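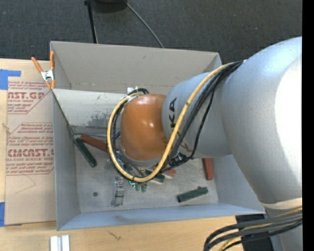

I want to share how I moved my newsletter from Gotgate to Tuster this month, because several people here asked me. I write small crime novels, I am not a technical person, and English is my third language, so I will go slowly. A thread.

First, the numbers. I had 2425 subscribers on Gotgate. After I removed the addresses which had not opened a letter for a year, 1200 stayed. It hurt a little. But I was paying for all of them, every month, also for the sleeping ones.

Before you touch anything, download your list. In Gotgate it is under Account, then Data, then Export. You receive a file by email. Mine took two hours to arrive and I thought I had broken something.

Download also the list of people who have unsubscribed. It is a separate file and I almost forgot it. Gráinne Keane reminded me, thank you Gráinne. If you import without it, you can write by mistake to somebody who said goodbye to you three years ago.

Old letters: Gotgate lets you save them only one by one. I had 14 which I wanted to keep, so this was one evening with tea. If you have hundreds, ask their support. Jarlath Coughlan did this and they sent him everything in one folder.

Now Tuster. The free plan was enough for me to try it, but it puts their name at the bottom of each letter. I did not like this under my own name, so I pay for the small plan. Look at the yearly price too — it was a better one for me.

The import asks you which column is which. My file had "first name" and "name" as two columns, and I chose the wrong one. So the test letter said "Dear Uysal". I am Recep. Please send the test letter to yourself before you send it to your readers.

You will also need to prove that the address you send from is yours. Tuster gives you three lines of text and you paste them where you bought your domain. I did not understand one word of these lines, I only copied them. The next morning there was a green tick.

Design. I had a beautiful template with two columns and a header, and on my phone it was terrible. Now I use one column, plain text and one link to the new book. Mercedes Londoño told me this already last year and I did not listen.

My first letter from the new place went out on 31st July. I wrote in the first line that the address is new and asked readers to add it to their contacts. Many answered just to say hello, which never happened to me before.

Three people wrote that they found me in the spam folder. I asked them to mark me as "not spam" and the second letter arrived correctly, at least for two of them. The third one I am still waiting for.

Somebody asked why I did not choose Zeman. I tried it for a week. The editor is nice, but you cannot schedule a letter without the expensive plan, and I write at night. I do not want to wake up my readers at two o'clock.

Ghizlane Mahrous asks if I lost my sign-up form. Yes, the old form stopped working when I closed the account. Change the link on your website first, then in the back pages of your ebooks, and only then close the old account. I did it in the wrong order.

If you have a question about the columns or the three lines of text, write it under this post and I will answer tonight after dinner. For the back pages of the ebooks I will make another thread, I am still correcting mine.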